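Ticket 464
Product: Dravari light-level tags, read through the Zalel dock, processed in Lekatus
Site: Wanigasekara tern colony
Status: Open (reopened twice)
Priority: Normal. We asked for High.

Summary
We got 14 tags back from returning terns in June. Nine of them give tracks that look like tern tracks. The other five put the birds well to the west of where they should be for the whole deployment, including the weeks when we were watching them sit on eggs. At colony latitude the error comes to 1000 km. Farther south it is more than that in kilometers, though it is the same number of degrees.

First entry, field station
All five bad tags downloaded without errors. The light curves are clean: sharp dawns, sharp dusks, a bit of shading on the breast side, nothing odd. Latitude agrees with the other nine. Only longitude is wrong. Lekatus rates all five files "Good," which makes us wonder what the rating is based on.

Support reply
Thank you for your report. This is consistent with clock drift, which is normal in small tags exposed to cold water. Please apply the linear drift correction in Lekatus and close the ticket if satisfied.

Field station
Not satisfied. Drift builds up. It starts near zero on the day the tag goes on and gets worse, and it doesn't come out the same in five separate tags. Ours is full size on the first day and the same size on the last. We ran the correction anyway, as asked. It moved the tracks by less than the width of the line on the map. The end-of-deployment clock check that Lekatus prints at download also shows almost no drift on any of them, so your own software disagrees with the diagnosis.

Attachments to this entry: tag list, raw light files for the five bad tags and two good ones, photos.

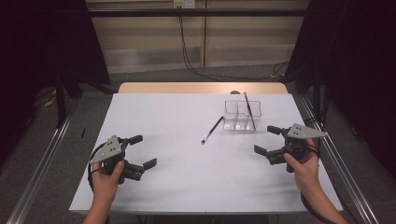
Attachment 3. Hand-held grippers, one in each hand, at the white-topped table.

Support reply
Have you considered that the birds may have used a different route? Individual variation in seabirds can be large.

Field station
We have considered it. The birds were on nests. One of the five was resighted by its color rings at the colony on most days of the incubation period, and your map has it over open ocean on every one of them. We would love to publish that but don't think we should.

Please pass this to somebody who works on the dock. The error is one hour in time, near enough exactly, in all five files. Local noon is turning up an hour late, and that pushes everything west.

Support reply (second line)
Agree that this is a time offset. The Zalel dock sets the tag clock from the connected computer when the tag is started. Which computer was used, and what time zone was it set to?

Field station
Two laptops. The nine good tags were started on the older one, which stays on universal time all year. The five bad ones were started on the newer one, which was on local time with daylight saving switched on. The manual says the dock "converts automatically," so we let it. It looks as if it converts for the time zone and ignores the summer hour.

Both laptops were on universal time when we read the tags out, so the clock check should have caught a full hour. It reported almost nothing. We'd like an explanation of that too, because the check is the reason we trusted these files in the first place.
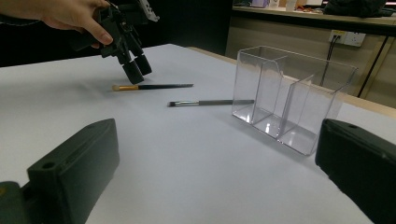

Attachment 4. Two makeup brushes on the pale table covering.

Support reply (second line)
Reproduced here on one dock. With daylight saving active on the host computer, the start time is written one hour ahead. On the second point, the clock check rounds off whole hours before reporting, to allow for customers who change time zones between start and download. This is intended behavior.

Workaround: subtract one hour from every timestamp before import. Do not use the "Shift" button in Lekatus, as it moves the plotted points and leaves the twilight times alone.

Field station
Tried on all five. Four now land on the colony during incubation, within the usual scatter, and winter where the other nine winter. So the workaround works for four.

The fifth is better but steps back west partway through, at twilight 118, and stays there until download. No gap in the light record at that point. We don't believe this is a bird either.

And "intended behavior" is a strange name for a check that hides the one error it would be easiest to find. Anyone who started tags on a laptop in summer time could have the same offset and a "Good" rating to go with it — a songbird person with no nest records might never notice. Has a notice gone out to other customers?

Support reply (second line)
A dock update is planned. We can't give a date. Customer notice is under review. Please send the fifth tag in for bench testing.

Field station
The tag stays here until we have copied its memory on both docks and compared the copies. We'll upload the two files to this ticket. Please leave it open, and please change the product note so it stops saying "resolved by drift correction."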